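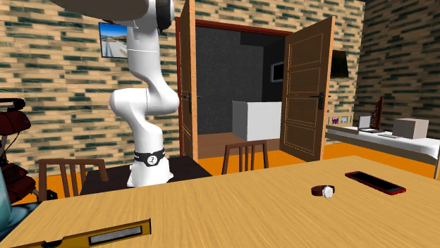
Kirkmont Tabletop Sim, data card

Kirkmont is a set of 167 simulated pick-and-place episodes for one white robotic arm, all rendered indoors. We built it to test Honby, our method for training a policy on cluttered backgrounds without masking them out first, and we're really happy with how it's going!

Rooms: 8, with different walls, floors and furniture. Small everyday objects go on the tables (a phone, a wristwatch, a spirit level and so on).

Splits: 19 episodes are held out for testing. Please don't tune on them.

Results so far: on the held-out split, Honby finished 22 percent more tasks than our plain baseline, Zhuravel. Brick walls used to wreck the baseline, so this one made our Thursday.

Known gaps: lighting barely changes within a room, and there are no people. Real-arm tests come next, under the name Trodstead.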